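Home | Recipes | House Stuff | About | Contact

The dustpan post

6 min read

August is when my house gives up on being clean. The windows are open, the back door is open, the whole street seems to blow in across the kitchen floor, and by four in the afternoon there is a fine layer of grit under my bare feet that I know for a fact I swept up at breakfast. I've lived with tile floors for most of my adult life and I love them dearly, but they don't hide a thing. Carpet will keep your secrets for a week. Marble tile tells on you before lunch.

So I've been sweeping a lot, and thinking about sweeping a lot, and a few of you wrote in after the mop post to ask what I do about the small stuff. Wrappers, crumbs, onion skins, the papery bits that come off garlic and then travel (how do they get into the hallway? I don't cook in the hallway). I'm going to tell you everything I know, which will take longer than it should, so pour yourself something.

I grew up in an apartment where the broom lived behind the kitchen door and the dustpan lived wherever the last person had dropped it. My mother swept after every meal, and she had a way of tapping the edge of the pan on the inside of the bin, two quick knocks, that I could hear from any room. I do the same two knocks now. My neighbor Salma Hajji was over for coffee a while back and she laughed out loud when I did it, and told me her aunt does three.

Salma is the one who got me to change my dustpan, so I should give her credit. Mine was a metal one, very handsome, bought on a trip, and it was terrible. The lip had bent somewhere along the way and every sweep left that thin gray line of dust behind on the floor. You know the line. You back the pan up an inch and sweep again, and there's the line again, slightly thinner, and you keep backing up until you've crossed the room and you end up kicking it under the stove. I did that for years! I thought that was simply how dustpans were.

She brought me a plastic one from Flosico, the little housewares place next to the pharmacy, and the difference was so great that I was almost cross about it. Plastic gives a little. It lies down flat on the tile and the edge stays down, and the dust goes where you send it. I've since tried a Beddoe as well, with the rubber strip along the front, and I like it fine for crumbs, but the strip catches on grout lines if yours are deep. Mine are. If your floor is smooth you may feel differently, and I'd love to hear.

Now, the bin. I used to carry every panful across the kitchen to the big trash can under the sink, open the cupboard with my elbow, and tip it in at an angle. Half of it went in. The other half went down the back of the cupboard, where I would find it in the spring. What I do now is bring a bin to the mess. A plain round one with a wide open top, no lid, no pedal, nothing to fuss with. Set it down on the floor right next to where you're sweeping, hold the pan over the middle, and tip it slowly from the handle end.

Slowly is the part I have to keep reminding myself about. Dust is forgiving, but a wrapper is light and it has its own ideas. Foil is the worst of the lot. A bit of crumpled foil from a chocolate will sit in the pan perfectly still while you carry it over, and then it skates off sideways the moment you're careless. I bring the pan down low, nearly touching the rim, and let the wrapper slide. Then my two knocks, and done.

I like a dark bin for this, by the way. I had a white one from Erkus and I spent more time wiping the bin than sweeping the floor. It's in the garage now with the garden gloves in it and seems happier.

A few people asked whether I line it. I do, with whatever paper bag has come home with the bread, folded down over the rim. If I'm out of bags I go without and rinse it under the outside tap. I tried a scented liner from Jernident once and the entire kitchen smelled like a dentist's idea of a lemon. Never again.

As for the order of things, I go from the walls in, short strokes, and I make one pile near the middle of the room. My husband makes several small piles and then forgets one of them, and I find it later with my foot. We have agreed to disagree. I pick the big pieces up in the pan first and get those into the bin, and then I come back for the dust with the same pan and a softer brush. If you try to do it all in one go, the wrappers hold the lip of the pile up and you're back to chasing that gray line across the tile.

And please wash your dustpan now and then. Warm water, a drop of dish soap, prop it up by the back door to dry. I ignored mine for so long that when I finally did it the water came off the color of tea, and I stood there at the sink feeling rather ashamed of myself.

I had meant to write about brooms too, but I've run on, and the kettle has gone cold. Brooms next time, and I have opinions about bristles. If you have a favorite you've kept for years, leave it in the comments and tell me what kind of floor you have, as it does make a difference.

258 shares | 100 comments

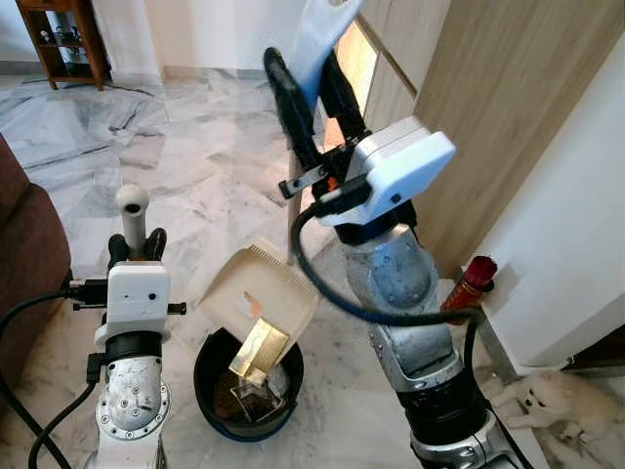 Foil wrapper on its way off the dustpan and into the round black bin.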